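The engineer who runs gripper trials at Briltesance has spent most of the year comparing fingers, and she is cheerfully stubborn about it. “People ask me about the arms,” she says, “but it's the last few centimetres I lie awake over!”

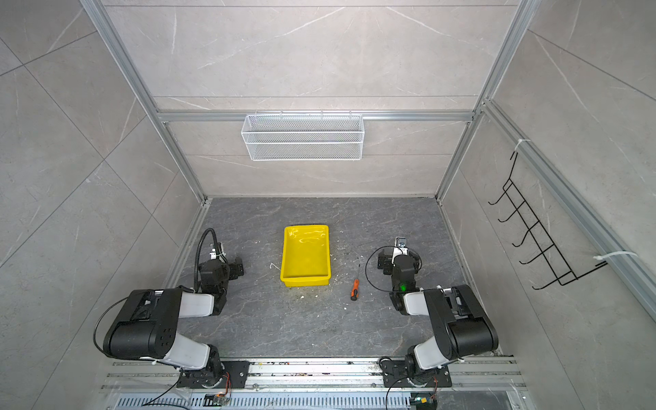 The two-arm cell at Clarville, with the yellow tray between the grippers.

Her log stands at 2,319 attempts, almost 2,000 of them with the softer Jodwood fingers. A screwdriver handle, she tells me, is kind to any gripper (well, nearly any), whereas small flat scraps are a misery.
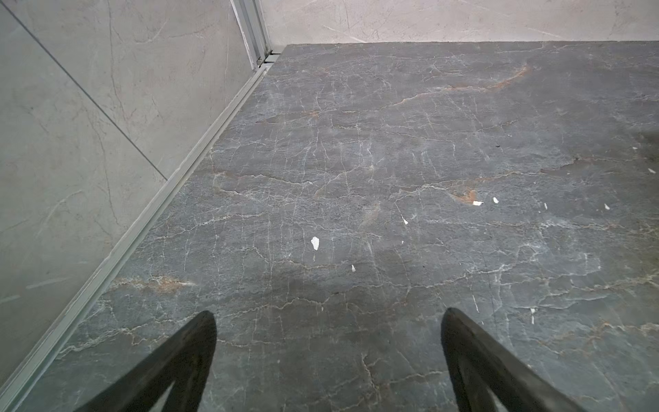

“So I've come round to the wrist camera,” she goes on, pouring us both more tea. “The fixed view is lovely for planning, but up close I want to see past the fingertips.” The Benkirane controller gets its turn in June.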